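Progress report on the Clovcombe adult reading program, second quarter
Prepared by Ariel Dimaculangan for the Zendeton Fund, Monday, July 20, 2026

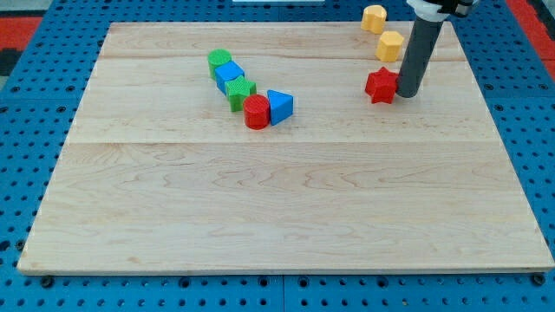 Are the evening classes reaching the people they were planned for?
For the most part they are. Most learners who joined this quarter work during the day, and more than half of them told us at registration that they left school before the age of fifteen. The group we still do not reach well is men over sixty, and I write about this further down.

Attendance
At the end of June we had 165 learners on the register, against a target of 150 in the grant agreement. The number who come in a normal week is lower. In April it was good, in May it fell when the packing season started at the fruit houses, and in June it came back only in part. The Tuesday class lost more people than the Thursday class. I believe this is because of the late bus, which was removed from the Tuesday timetable in the spring. I wrote to the bus company two times and received one answer, which promised a review but gave no date.

We count a learner as active when he or she attended at least six sessions in the quarter. By this rule 40 learners are not active now. We telephoned all of them. Many said that they want to return after the packing season, and we keep their places open until the end of August.

Teaching
The new beginner course follows the Zumine workbooks, as agreed in your letter. The teachers like the short texts, especially those about filling in forms and reading a pay slip. They are less happy with the spelling part, which goes too fast after unit four. We made our own extra pages for units five and six, and I can send them if this is useful for your other programs.

Mrs. Thái continues to lead the family reading hour on Saturday mornings. Parents read aloud to their children, and she sits with those who are not yet sure of the words. In May she changed the order of the hour — now the children choose the book first — and the parents speak more than before. This class was not in the original plan. It costs us only the room and her hours, and I would like to include it formally in the next budget.

Library
We lent 404 books this quarter. The easy novels and the cooking books go out the most. The health leaflets stay on the shelf, so we will move them to the entrance and see if people take them from there.

Money
Spending is close to the plan, with two differences. Printing went over by almost 500 dollars, mostly for the extra spelling pages. Travel costs for teachers were under the plan, and the saving covers a large part of this. I ask for your permission to move the rest from the line for outside training, which we did not use yet. The detailed table follows by separate mail, together with the receipts.

Problems
The heating in the second classroom was repaired in April, but one radiator is leaking again. The landlord knows. It is not urgent in summer, but I would like it solved before the autumn term.

About the men over sixty: we put notices in the barber shop and in the bowls club, and three persons came to ask. One of them registered. My feeling is that a class with the word "reading" in its name keeps some people away. For the autumn we want to try a course about letters from the tax office and the hospital, with the same teacher and the same room, and see who comes.

Next quarter
Registration for the autumn opens in the last week of August. Before that we will test all active learners with the same short reading test they took at the start, and the results will be in my next report. I would also be glad to know if your visit will be before or after the test week, so that I can arrange the rooms.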